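1/ Thread about how a cushion beat us. Long one, get a drink.

2/ I work on the home tidying robot at Pukesine. Two arms, wheeled base, nice manners. The task this month is called Mai and it's the dullest one on the list: straighten the throw cushions on a sofa. I asked for it. I thought it would be restful.

3/ In August the robot reached for a cushion, closed its hand, and kept pulling. It had hold of the backrest. Backrests don't come off, as a rule, and this one held to that. The arm pulled harder. The base started to roll toward the sofa to help.

4/ There's a force limit for exactly this moment. It's set at 55 newtons. The log shows the arm reaching 102 before anything stopped, and what stopped it was Phúc Tôn's palm on the big red button.

5/ Phúc has asked me to mention that he was eating soup at the time and did not spill it.

6/ So, two faults. The first: the vision model drew the edge of the cushion well out into plain upholstery. Busy print, shadows across the seat, and it decided the shadow was more cushion. I've had worse ideas before coffee.

7/ The second one is mine. The force limit lives in a settings file. The gripper controller, a Zurneter, reads that file when it starts. We'd restarted everything that morning except the Zurneter, so it was still using the old number from the lifting tests. I wrote the restart checklist. The Zurneter wasn't on it.

8/ Nothing broke. The sofa has a slightly stretched look if you know where to stare. I know where to stare.

9/ We stopped all robot runs on soft furniture and went back to collecting demonstrations by hand, which means a person tidies a sofa over and over while we record it. Glamorous field, robotics.

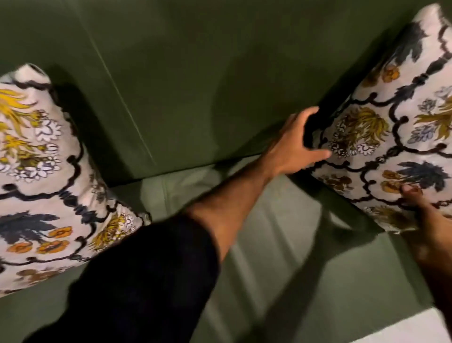

Cushion duty, human edition. Same print on both cushions, which the model takes personally.

10/ Hằng Cao went through the old training set and found our problem in an afternoon. Of the 71 clips with a patterned cushion, 2 had a strong shadow on the seat. The robot had basically never met a sunny room.

11/ Fix for the first fault: more light, more shadow, more awful prints. Also a gentle test tug before the real one. If the thing doesn't move, let go and look again. Toddlers work this out eventually.

12/ Fix for the second: the arm won't enable unless the controller reports its limit back and it matches the file. No match, no motion. I tried to sneak past it with a stale file – it refused, and I felt judged.

13/ The base is also no longer allowed to drive while the hand is closed on something that hasn't moved. I'd like to say this was always the plan.

14/ Someone will ask why the checklist wasn't automated. Gitance, our scheduling tool, can do that. It has been able to for ages. There was a ticket. It was assigned to me.

15/ Robot goes back on the sofa once Hằng signs off on the new clips. Phúc will be on the button. Soup to be confirmed.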